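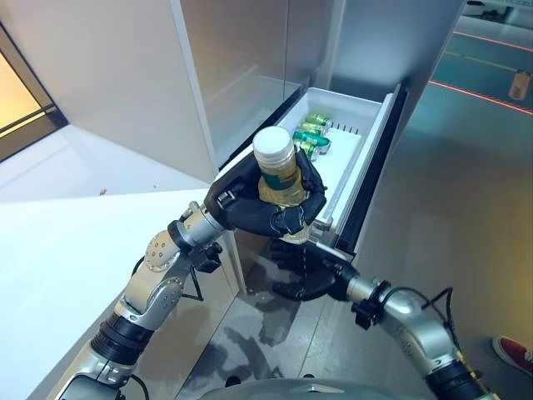

Mivedon棒球场赛前安全检查表（附检查意见）

适用范围：主场、牛棚、打击笼、一三垒两侧看台
检查人：Ona Kairys
结果栏写法：合格 / 待改 / 停用。请勿再填写“还行”“差不多”“上次就这样”。

一、内野

1. 投手丘土面平整，投手板四周无凹坑
结果：待改
意见：前脚落地的位置又被踩出一个坑，形状和上一场一模一样，可见我们的先发投手动作相当稳定。补黏土，夯实，浇水后盖布。只撒一层干土盖住坑不叫补，踩第一脚就露馅。

2. 投手板、本垒板固定牢靠，边缘无翘起
结果：合格
意见：本垒板左打区一侧原先翘起的角已经压平。

3. 垒包锚座
结果：一垒、三垒合格，二垒待改
意见：二垒锚座里有土，垒包插不到底，滑垒的人会连人带垒包一起到外野去。按规则这算不算安全上垒，是裁判的事；脚踝算谁的，是我们的事。赛前把锚座掏干净，用完盖上塞子。塞子在工具间门后的桶里，不在谁的口袋里。

4. 内野红土与草皮交界处
结果：待改
意见：游击手身后那一段起了一道土唇，地滚球到这里会改变主意。用硬毛耙往回耙，再用水冲。冲的时候往土的方向冲，上回有人往草的方向冲，效果请自己去看。

5. 内野土里有无石子、钉子、瓜子壳
结果：合格
意见：石子没有，钉子没有。瓜子壳我不再评论。 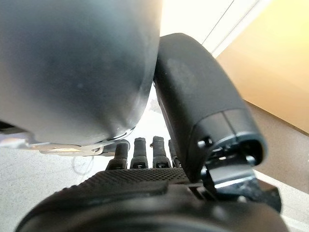 本页最后修改：2021年9月6日

二、外野与警戒区

6. 草皮无坑洞，洒水喷头全部缩回地面以下
结果：停用一处
意见：右外野6号喷头缩回去一半就停了，正好在外野手后退接高飞球的路线上。Flodari的维修单已经提交，修好之前这一片练习时用锥桶围起来。正式比赛不能摆锥桶，所以比赛前必须修好。这句话我在维修单上写过，在这里再写一遍。

7. 警戒区宽度一致，踩上去脚感与草皮有明显区别
结果：待改
意见：左外野一段长满了草，警戒区已经不警戒什么了。除草，补碎砖土。

8. 全垒打墙护垫
结果：待改
意见：标着125的那块护垫下沿绑带断了，风一大就掀起来，后面是水泥。绑带换成Voß的带扣款，库房有存货。用胶带缠的那几处也一并换掉，胶带撑过了一个赛季，值得敬佩，但该退休了。

9. 界外标杆
结果：合格
意见：右侧标杆新刷了漆，黄得很有信心。护套完好。

三、本垒后方与休息区

10. 挡网无破洞，钢索张紧
结果：待改
意见：一垒休息区上方有个洞，大小刚好能过一个棒球，我拿球试过。已用同规格网线临时补上，等整片更换。补网请用网线，鞋带不行，两根颜色不同的鞋带也不行。

11. 休息区护栏及护栏包垫
结果：合格
意见：护栏上口香糖的厚度快赶上包垫了，清洁组看着办。

12. 休息区台阶防滑条
结果：三垒侧待改
意见：最下面一级的防滑条松了一头。球员穿钉鞋从这里冲出去庆祝，往往比比赛本身危险。重新打螺丝，螺丝头要沉下去。

13. 球棒架与头盔架
结果：合格
意见：球棒请插在架子里。靠在台阶边的球棒，本表一律按绊倒隐患登记。

14. 打击头盔无裂纹，内衬齐全
结果：停用一顶
意见：编号33的头盔耳侧有一道裂纹，已剪断内衬，免得哪位又觉得它“戴着幸运”从垃圾桶里请回来。主力三棒对此表示遗憾，我也表示遗憾，头盔还是要扔。

四、牛棚与打击笼

15. 牛棚与界内之间的隔挡
结果：合格
意见：门闩能自动落下。热身时必须有一人面向本垒看球，手里拿着手套，眼睛不要放在手机上。

16. 打击笼网面与L形挡网
结果：待改
意见：L形挡网拐角处的包边磨没了，露出铁管。喂球的教练说他躲得开。他去年十一月也是这么说的。包好之前只许打软球。

17. 发球机电源线、进球口护罩
结果：合格
意见：电源线沿墙走，不横穿通道。护罩装上以后请就让它装着。

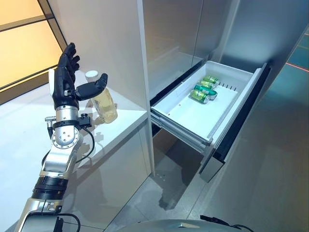
图片来源：Mivedon球场资料组

五、看台与通道

18. 座椅、扶手、踏步
结果：待改
意见：一垒侧看台的老砖墙是1929年砌的，墙本身比后来加的东西都结实。问题出在扶手，第二段一摇就响。拧紧底座螺栓，响声还在就换膨胀套。

19. 疏散通道无堆放物
结果：待改
意见：三垒侧出口前堆着画线用的白灰，袋子码得很整齐，完全堵死。搬回库房。出口上方写着“出口”，字也不小。

20. 界外球警示牌
结果：合格
意见：新牌子比旧牌子大，内容没变：请注意飞来的球。观众照旧会在球飞来时举起手机，牌子已尽力。

21. 灯塔与照明
结果：合格
意见：左外野灯塔检修门锁好，门边的杂草割掉了。夜场开灯要预留升温时间，不要等裁判站好了再去找钥匙。

22. 急救点
结果：待改
意见：担架在位，颈托在位，自动体外除颤器指示灯正常。冰袋全部不见，推测与饮料有关。赛前补齐，放进写着“急救”的冷柜，另外那个冷柜随你们放什么。

六、天气与场外物体

23. 雷电
处理：听到雷声即停赛，全员离开场地和看台高处，最后一声雷之后满三十分钟再恢复。中间又响一声，重新计时。领先几分、打到第几局，都不影响计时。

24. 无人机、风筝、气球等进入场地上空
处理：由场务向主审示意暂停，球员退到休息区，待其离开或落地后由场务取走。请球员不要用棒球去打，这条是应左外野手的行为增补的。

25. 动物进场
处理：打开右外野小门，人站远一些，等它自己走。追赶只会让比赛时间更长，让转播更好看。

七、待改项目跟进

二垒锚座、投手丘、内野土唇：场地组，开赛前完成。
6号喷头：等Flodari上门，未修好则外野不开放。
护垫绑带、打击笼包边：器材组，材料已从库房领出。
挡网整片更换：Prisham的报价已收到，比去年多了125多块钱，多在哪里正在问。等候期间每场赛前检查临时补丁，有松动就重补。
扶手、防滑条：维修组，改完叫我来摇一遍。
白灰：谁码的谁搬。

八、签字说明

检查人与当值场务都要签字，签在同一张表上。代签一律退回，上次那张表四个签名笔迹完全一致，连涂改的习惯都一样。

复查时请带上本表原件，咖啡杯印尽量避开结果栏。

检查人：Ona Kairys
当值场务：（待签）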